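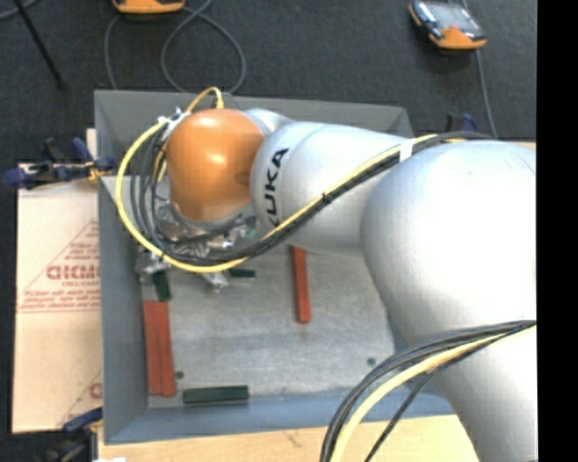
Gray, rectangular and in use in more packing rooms every year.

Walk into the Edex packing room in Pacheco at 2 in the afternoon and the first thing you notice is the stacking. Bins sit inside bins along the back wall, and the ones needed for the next orders are already down on the benches. The room owns 400 of them. It used to run on cardboard.

Cardboard was cheap and everyone knew how to handle it. It also got soft at the corners after a few trips, and the flaps caught on sleeves. When the room switched over in February, the packers were asked what they wanted. They wanted straight sides, a rim they could grip with gloves on, and one color.

The color took longer than anyone planned. Zovidley, the supplier, sent blue, red and gray. Blue and red looked good on the first day and then people started giving them meanings. Red became returns on one bench and rush orders on the next. Gray never picked up a meaning, so gray won.

Size was easier. The room tried five and kept two. The deep one is for soft goods, which can be piled. The shallow one, sold under the name Sistine, is for small hard parts, and it is filled to a single layer so that everything can be seen from the top.

The rules are taped to the end of each bench. Heavy things go in first. Nothing sticks up over the rim. Labels go on the short side, facing out. A full bin may weigh 14 pounds and no more.

Empty bins are wiped out at the end of the shift and nested again. Cracked ones go under the sink, where they hold rags and rolls of tape.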